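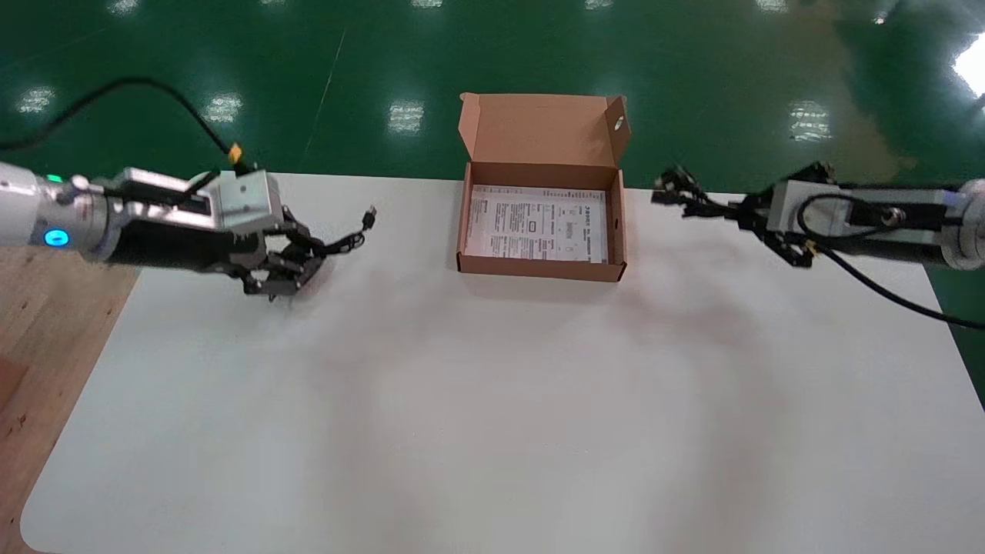

Resources > Dreditside > Bench checks > Cords and small accessories

Packing Bench Checklist, with Comments
Filled in by Emerson Frota, Dreditside, Tuesday walk-through

I love doing this bench. It handles mice, power cords and all the little plug-in stuff that goes out in cardboard boxes with the Kilirmont refurb orders, and small stuff is where a tidy station really pays off. Marks are OK, FIX or WATCH. My comments follow each item, and they run long when I get excited.

FLOOR AND ACCESS

1. Floor dry and free of tape, ties and scraps. OK
Checked at 8 a.m. before the first order. The green epoxy shows every scrap of packing tape, and I wish we had it in the other building too.

2. Cords kept off the walkway. WATCH
Fine when I went past, but people drape a cord over the table corner while they look for a tie. One foot through that loop and the whole thing comes down. Please lay it flat on the top.

3. Clear path to the exit. OK

TABLE

4. Top clean, no grit, no sticky label residue. OK
A white top makes this a ten-second job. Wipe at the start of the shift and after lunch.

5. Table steady when you lean on it. FIX
Slight rock at one leg. Deolinda Magalhães turned the foot down while I was writing this line (thank you!) so count it as fixed.

6. Box sits fully on the table with its flaps folded out. OK
Flaps half up catch on sleeves and scratch knuckles. Fold them all the way back before you load.

MICE

7. Shell not cracked, buttons click, wheel turns. OK
I went through the full tray of 24 and every one was good. Really nice batch.

8. Cable checked from the mouse to the plug. WATCH
Run it slowly through your fingers. You're feeling for flat spots and nicks, mostly in the first couple of inches where it leaves the shell. Two had a kink I didn't like, and they went to the bench tester at Sandhu.

9. Plug straight, nothing stuck inside. OK
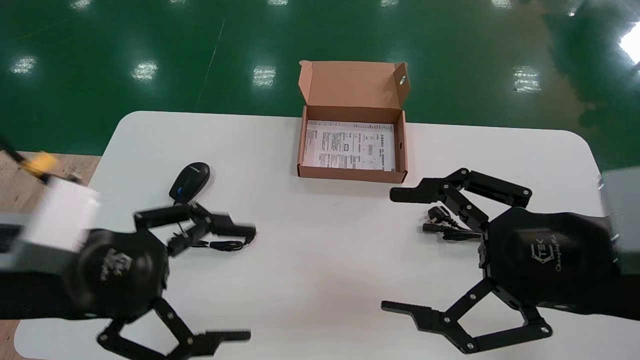
Should the mouse cable be wrapped around the mouse before it goes in the box?

Coil it separately and lay it beside the mouse. Wrapping it tight around the shell puts a hard bend right where the cable comes out, and that's the spot that fails first.

POWER CORDS

10. Jacket whole along its full length. OK
No cuts, no melted spots, no tape repairs. A taped cord never ships, even if it works perfectly.

11. Prongs straight and firm. OK
Wiggle each one. Any movement and it goes in the red bin with a tag saying which end.

12. Cord unplugged at both ends before coiling. OK
Sounds silly until you've seen somebody coil one that was still live at the strip.

13. Coils even and loose enough to spring a little. FIX
Four bundles were pulled so tight that the end loops had a crease. Long, easy loops, please – same length each time, side by side, and the tie goes in the middle. 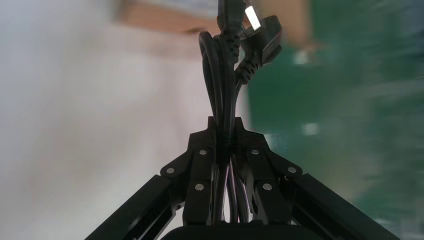 A good bundle can be picked up by its middle and nothing slides out. Try it once before it goes in the box. If a loop drops, open the whole thing and start over; tucking the loose one back under makes a knot for whoever opens it at the other end.

14. Tie snug but not biting into the jacket. OK
The reusable ties from Nustusside are so much better than the wire ones. We got through nearly 165 in May and I only saw one torn.

LOADING

15. Cords in first, lighter pieces on top. OK

16. No plug pressing against a mouse shell. WATCH
Prongs face the cardboard. A scratched shell comes straight back to us.

17. Box closes without pushing. OK
If you have to lean on it, take something out and use the next size up.

18. Box cutter closed and back in its holder. OK
Perfect all week! Keep that one going.

Open items: 2, 8, 13, 16. Initial the sheet by the door when you've read them.

Comments

Deolinda Magalhães: The foot on that table backs itself out again after a while. Could we add a lock nut?

Emerson Frota: Great idea, ordering a set for all the benches.

packer_jo: For 13, I coil mine against a strip of cardboard cut to length. Comes out the same every time.

R.T.: Do the short cords need a tie too?

Emerson Frota: They do, one in the middle like the long ones.

Contact Dreditside bench team | © Dreditside | Back to top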